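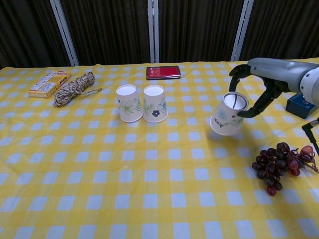
黄色と白のギンガムチェックのクロスと、花柄の紙コップ

手作り市の出店、テーブルクロスの布の選び方と縫い方を教えてください

投稿者:Ginette Poulain
投稿日:4/16/19

はじめまして!来月、Eseroの広場で開かれる手作り市に初めて出店することになりました。焼き菓子とハーブティーを出す予定で、今は毎晩わくわくしながら準備をしています。

悩んでいるのがテーブルクロスです。会場で借りられる机は天板がかなり傷んでいるそうで、全体を布で覆いたいと思っています。ギンガムチェックが昔から大好きで、黄色と白の組み合わせに心が決まりかけているのですが、布屋さんに行ったら同じ黄色のギンガムでも綿、麻混、ポリエステル混とあって、格子の大きさもばらばらで、結局何も買わずに帰ってきてしまいました……。

知りたいのは次のようなことです。
・屋外で使うなら綿だけの布は避けたほうがいいでしょうか。
・格子は大きいほうがいいのか、小さいほうがいいのか。
・布幅が足りないとき、柄を合わせてはぐのは初心者でもできますか。
・お茶をこぼしたときの染みはどのくらい落ちるものでしょう。

ミシンは持っていますが、縫ったことがあるのは巾着と子どもの給食袋くらいです。紙コップや小さなお皿も柄物を使いたいので、ごちゃごちゃして見えないかも少し心配です。よろしくお願いします!

投稿者:Killian Pichon

ギンガムのクロス、最高です!私は布ものが好きで好きで、家のクロスはほとんど自分で縫っています。長くなりますが、順番に書かせてください。

まず素材ですが、屋外でも綿で大丈夫です。むしろ綿のギンガムは先染めの糸で織ってあるものが多く、表も裏も同じように柄が出るので、風でめくれても見た目がきれいなんですよ。プリントのギンガムもありますが、こちらは裏が白っぽくて、格子が布目に対してほんの少し斜めに刷られていることがあります。これをはぎ合わせようとすると本当に泣きます(私は泣きました)。お店で端をめくって裏を見て、両面同じ色なら先染めと思っていいです。

ポリエステル混はしわになりにくくて乾きも速いので、当日の朝にアイロンをかける余裕がない人には向いています。ただ、折り山がついたまま畳んでおくと意外と跡が残ります。私は筒に巻いて運んでいます。

格子の大きさは、上に何を並べるかで決めるのがおすすめです。焼き菓子のように小さくて茶色いものなら、大きめの格子がのんびりした感じで合うと思います。細かい格子は離れて見ると色が混ざって淡い無地のように見えるので、柄物の食器をたくさん使うならこちらのほうが落ち着きます。紙コップが淡い色の花柄なら、どちらでもけんかしません。濃い色の水玉などは、一度布の上に置いてみてから決めてください。

さて、はぎ方です。初心者でもできます!ギンガムは線が引いてあるようなものですから、無地よりやさしいくらいです。

一、縫う前に水通しをします。洗面器に水を張って布をつけ、軽く脱水して陰干し、半乾きのうちにアイロン。ここを飛ばすと最初の洗濯で縮んで、はぎ目がつれます。
二、必要な丈に、両端の縫い代と、柄合わせ用に格子一つ分の余裕を足して裁ちます。
三、片方の布の縫い代を格子の境目で折って、アイロンでしっかり押さえます。
四、折り山をもう一枚の布の境目に重ね、表から待ち針を打ちます。格子の交点ごとに打つとずれません。
五、表からしつけをかけて、中表に開いて折り線の上を縫います。
六、縫い代は割ってから端をジグザグで始末。

真ん中に一本はぎ目が来るのが気になるなら、一枚は幅いっぱいのまま中央に置いて、もう一枚を縦半分に切って左右に足すといいです。はぎ目が机の縁の近くに来て、ぐっと目立たなくなります。

周囲の始末は三つ折りで。角は額縁仕立てがきれいですが、初めてならただ折り重ねて縫っても十分です。垂れ分は、正面だけ床近くまで下ろすと机の下の荷物が隠せます。私は床から6センチ上げています。地面すれすれだと、雨上がりの日に裾が泥だらけになるので。

ちなみに私の定番は、Jitsteadの生地市で3月に買った黄色のギンガムです。一枚目を縫い終えたその足で、もう一枚分買い足しに行きました。縫い上がったらぜひ見せてください!

投稿者:Funus

染みのことだけ。

ハーブティーは種類によります。カモミールは割と落ちる、ハイビスカスは手ごわい。こぼしたらまず乾いた布で押さえて吸わせる。こすらない。家に帰ったらぬるま湯に酸素系漂白剤を溶かして30分つける。塩素系は黄色が抜けるのでだめ。

バターの油染みは別で、食器用洗剤を直接つけて、なじませてから洗う。先に漂白剤に入れても油は落ちないです。

あと風。クロスの四隅に重りをつけたほうがいいです。クリップで留めるだけだと机の天板の厚みによっては外れる。

投稿者:Picard

去年Eseroの手作り市に出ました。楽しいですよ!!お客さんがみんなよくしゃべる市です。

机の寸法は申し込み後に届く案内に書いてあるので、布を裁つのはそれを見てからがいいです。私は先に作ってしまって、横が8センチ足りませんでした。仕方なくレースを縫い足したら、かえって気に入って今も使っています。

はぐのが面倒なら、幅の広い布を探す手もあります。シーツ用の売り場をのぞいてみてください。黄色のギンガムがあるかどうかは運ですが。

投稿者:Ginette Poulain

みなさん、ありがとうございます!裏をめくって見る方法、さっそく今日やってきました。先染めのものが見つかって、大きめの格子のほうに決めました。店員さんに「きれいな黄色でしょう」と言われて、もう顔がゆるみっぱなしです。

裁つのは案内が届くまで我慢して、今夜は水通しだけします。左右に足すはぎ方で挑戦してみますね。ハイビスカスのお茶は、当日のメニューからそっと外しました。

Killianさんにもう一つだけ。四隅の重りは、布の裏に小さなポケットを縫い付けて石を入れる形でも大丈夫でしょうか?

投稿者:Killian Pichon

大丈夫です!ポケットは裾の三つ折りを縫う前に付けておくと楽ですよ。口は閉じずに、洗うときに石を出せるようにしておいてください。共布で作って格子を合わせると、裏なのに見るたびうれしくなります。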